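Grulus Color Bench Set
Clear labware for dye, dilution and mixing exercises
Supplied by Kordestani Laboratory Goods
Page revised 2024-11-13

The Grulus set is a small bench kit for work with food dye and water. It is meant for teaching benches and demonstration tables where the color of a liquid has to be read through the vessel wall. It is not rated for solvents, strong acids or heating over a flame. Basin and vessels are stored together and set out on a plain light surface; a white tabletop gives the best contrast.

Basin
Round, shallow, pink. Holds small vessels between steps and catches drips when they are emptied. The inside is smooth and wipes clean with a damp cloth. Dye left standing overnight can tint the surface, and this is not covered under the return terms.
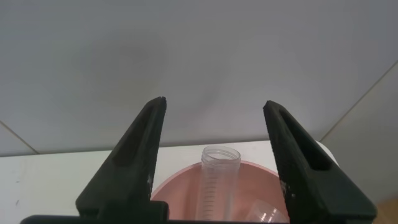 Cylinder
Transparent plastic, open top, graduation marks on the side. Read at eye level, at the bottom of the meniscus. The marks are printed and will wear if scrubbed with an abrasive pad. Plastic cylinders should be kept out of the dishwasher -- the walls distort before the base does, and the scale is then no longer reliable.

Compartment tray
Rectangular, clear, with molded cube-like cells. The usual arrangement is one color per cell in the front row, with the rear row kept free for blends. The cells have no lids. Fill with a dropper and stop well short of the top, as the dividing walls are low and a bumped tray will carry color from one cell into the next. Rinse before the dye dries in the corners.
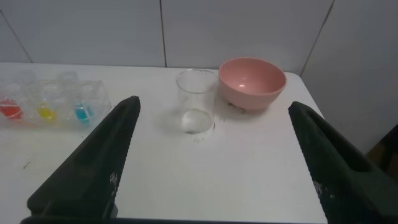 Niloufar Ghasemi: We use the back row for the secondary colors and it works, but the clear cells are hard to find on a white bench. I put a strip of tape along one edge. Could the tray be offered with a tinted rim?

Reply from Emmett Van Dusen, product desk: A tinted rim was tried in February. It threw a cast on pale yellow samples, so the tray stays clear. Tape on the outer edge is fine and does not affect use.

Test tube rack
Clear plastic block, two rows of round holes. Holds the tubes upright with the liquid visible from the front. Leave a free hole between filled tubes when colors are to be compared; adjacent tubes pick up each other's tint by reflection and can be misjudged. 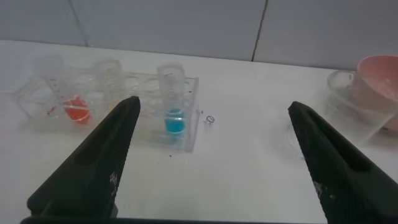 Tubes are pushed straight down until they rest on the base. A tube that leans has usually caught the edge of the hole and should be lifted and reseated, not pressed. Labels go on the upper part of the tube, clear of the liquid. Spare tubes are sold in bags of 30.

Beaker
Clear, cylindrical. Used for the stock color or for the final mix. A shallow layer is enough for most exercises and pours with less splash than a full beaker. To drain the last of the liquid, tilt the beaker over the basin and hold it there until the dripping stops.
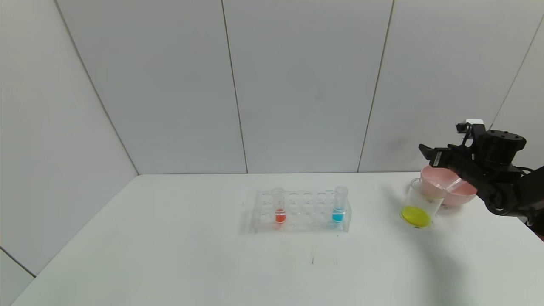

Rack with orange-red and turquoise-blue tubes; yellow in the beaker, pink basin alongside.

Ordering notes
Replacement racks and trays ship separately from the basin. Dyes are not included. The set has been checked with Hokiretti and Pastetti water-based dyes; other water-based dyes should behave the same way, but test one cell first. Allow 2 working days for dispatch and 3 for orders that include glass.

Questions on spare parts: Shahab Mazandarani, Kordestani parts counter.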